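How I sorted out the draughty floor in our box room

I put this off for three winters. The box room is where I do my paperwork, and from October onwards my feet were like blocks of ice by mid-morning. The boards are the original ones, nothing under them but a void and an airbrick, and you could feel the cold coming up through the gaps if you held your hand near the floor. I finally did it over a few evenings in December, and it cost me a lot less than the carpet I was nearly talked into.

What I used

A bag of pine slivers (mine were from Tradex, any will do)
Wood glue
A small hammer and a scrap block
A sharp chisel and a block plane
A tube of Kandero flexible filler for the skinny gaps
A hoover with the crevice nozzle
Knee pads. Please get knee pads!

Step 1: Get the muck out

Run an old kitchen knife along every gap and hoover as you go. I got hairgrips, pencil shavings, a fair bit of Victorian dust and one earring I'd given up on. Glue won't hold on dirty edges, so keep going until you can see clean wood on both sides.

Check for nails sticking up while you're down there and punch them 2 mm below the surface. I skipped a couple and took a lovely chip out of my plane blade.

Step 2: Sort the gaps into fat and thin

Anything you can get a pound coin into wants a sliver. Anything thinner gets filler. I went round with a stick of chalk and marked the fat ones, 13 in all, mostly along the window side where the boards have shrunk the most.

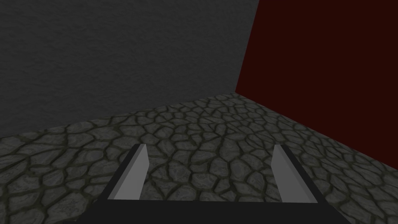
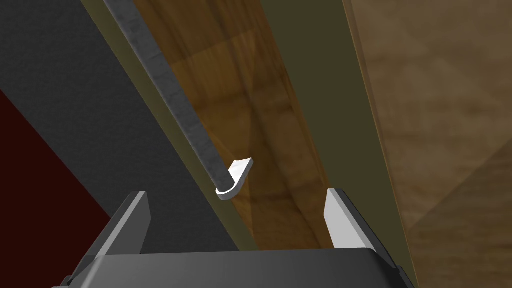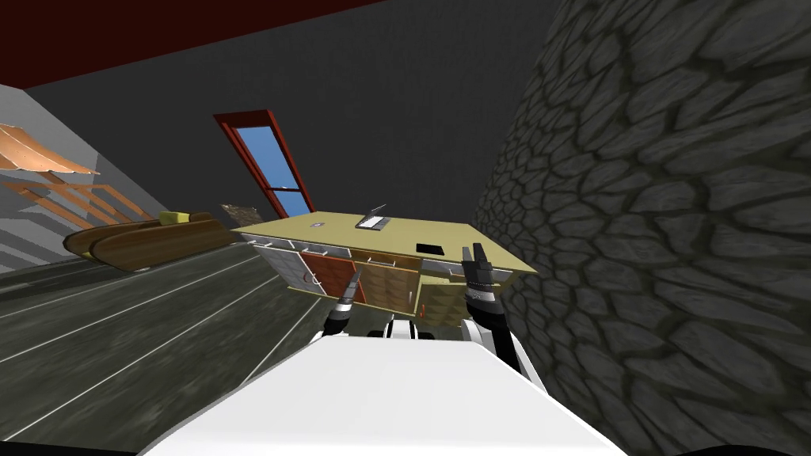
Simulated views; the desk is in the last one.

Step 3: Glue and tap

Put a thin line of glue down both sides of the sliver (not the top, you'll only have to clean it off) and push it in with your fingers, thin edge first. Then lay the scrap block on it and tap along gently. You want it standing slightly proud. If it won't go, don't belt it. Take it out, shave a bit off with the plane and try again.

Wipe off any squeezed-out glue with a damp rag straight away. Then leave it overnight. I know, I know, but I planed one after a couple of hours and it lifted straight back out.

Step 4: Plane it flush

Chisel off the worst of it first, bevel side down, then finish with the plane set very fine. Go with the grain. A quick rub with 120 grit and you're there.

Step 5: Fill the thin ones

Cut the nozzle smaller than you think you need. Squeeze, smooth with a wet finger, move on. I did this bit with the radio on and the window open and was finished by 9, cup of tea included. It shrinks back a little as it dries, so a few of mine had a second go the next evening.

Step 6: Oil or wax

New pine looks very pale next to old boards. I rubbed some Jarkley dark wax into the slivers only, left it a bit, then waxed the whole floor with the clear. They still show if you go looking, and I've stopped looking.

One last thing: leave the airbricks outside alone. It's tempting to block them up too, but the space under the floor needs the air or the joists will rot. Next up is the gap under the skirting, which I'll write up once my knees have forgiven me.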